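Sorting bench notes: fruit and supplies
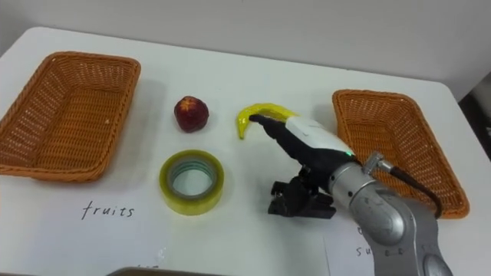
Nokthorpe, September

Picked up the table sorting again after the break. Same question Agnes put on the board in spring: can the arm clear a mixed table into the right baskets without one of us standing over it? We want an answer for the Ellach people, who keep asking about kitchens, and for Van Hecke, who only care about their packing bench.

Setup today: two wicker trays, fruits on the left, the other one on the right. Three items in the middle: red fruit, banana, roll of packing tape. Trays empty at the start of every run. The word "fruits" is written straight in front of the left tray, the other label is on a sheet of paper. Koen wants both labels done the same way so we aren't testing two things at once. Agreed, will redo before Friday.

Ran 30 rounds before lunch with the starting positions shuffled by hand. A round counts only if all three items end up in the correct tray and the arm goes back to rest. No partial credit. Time limit 90 seconds, same as before.

Banana. The finger comes down on the middle of it, which is where we told it to go, but the thing is curved and glossy and it likes to pivot when one side gets touched first. Milan suggests approaching square to the curve at the midpoint. Right now the approach angle is taken from the bounding shape, and for a crescent that gives you a poor answer. He will try it on the recorded rounds first.

Red fruit. Rolls if the jaws close off center. Slowing the last bit of the close helped in the spring and I have left that in. It costs time.

Tape. Lying flat, it can be taken across the outside or by the wall with one jaw in the hole. The planner picks the outside nearly every time. Fine for this roll. Kobe pointed out that a new, full roll may be too wide for the jaws, so we need one on the table before we tell anybody at Van Hecke that tape is handled.

Cable: the black one off the wrist hangs over the right tray when the arm reaches to the middle. Could snag the rim on the way back. Needs a clip further down the arm. Ordered clips from Rirnavico, part 303.

On the chores question, my view for now. Reading a label and deciding which tray a thing belongs in has stopped being the hard part. Picking up whatever is in front of it, at any angle, at a speed a person would put up with, still is. I can clear this table in a few seconds with one hand. If it were my kitchen I would not wait for the arm. For a packing bench at night, with no one there to be annoyed, slow may be acceptable. Marloes disagrees and thinks one dropped item per shift kills it for them. She should write that up as a requirement so we have a number to test against.

Log total is now 1093 rounds across all item sets, including the old ones with cups. Do not mix the cup rounds into the fruit results, the jaws were different then.

To do:
Redo labels (me)
Midpoint approach on recorded rounds (Milan)
Full roll of tape (Kobe)
Clip the cable when the parts come
Ask Agnes if she wants four items or a second kind of tray next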